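Voso Pantry Scale, Model 1133
Set-Up Guide, revised 7 Oct 2019

## 2. First-time set-up

Before you begin, check that the carton holds the scale, the weighing tray, the power adapter and the printed label roll. If a part is missing, contact the store where you bought the scale.

1. Place the scale on a hard, level surface. Carpet, shelf liner and folding tables give unstable readings.
2. Turn the two front feet until the bubble sits inside the ring on the back panel.
3. Fit the weighing tray. It drops onto four posts and should not rock.
4. Plug the adapter into the scale first and then into the wall outlet.
5. Press and hold **ON** until the display shows 0 g.

**Caution:** Do not press down on the tray to test it. Overloading can damage the load cell, and this is not covered by the warranty.

### Weighing packaged items

Small packaged foods can be weighed in their wrappers. To get the net weight, save the weight of the wrapper as a tare value the first time you use that product.

1. Put an empty wrapper of the same kind on the tray.
2. Press **TARE**, then **SAVE**, and choose a slot number.
3. Remove the wrapper and wait for the display to settle.
4. Place the full package flat on the tray, press **RECALL** and enter the slot number.

Individually wrapped snacks can stay together in a clear plastic box between weighings. Take out one bag at a time and keep the box off the tray.

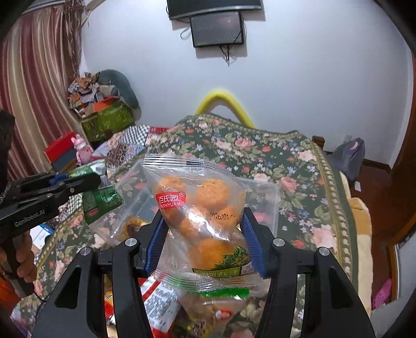 ### Entering the product code

Each stored item needs a code of up to four digits.

1. Press **CODE**. The first digit flashes.
2. Type the code, for example 1587, and press **OK**.
3. If the display shows E2, the code is already in use. Choose another or press **CLEAR** to erase the old entry.

**Note:** Codes and tare values stay in memory when the scale is unplugged. A factory reset erases both.

### Cleaning

Unplug the scale. Wipe the housing with a damp cloth and dry it before plugging it in again. The tray may be washed by hand in warm, soapy water.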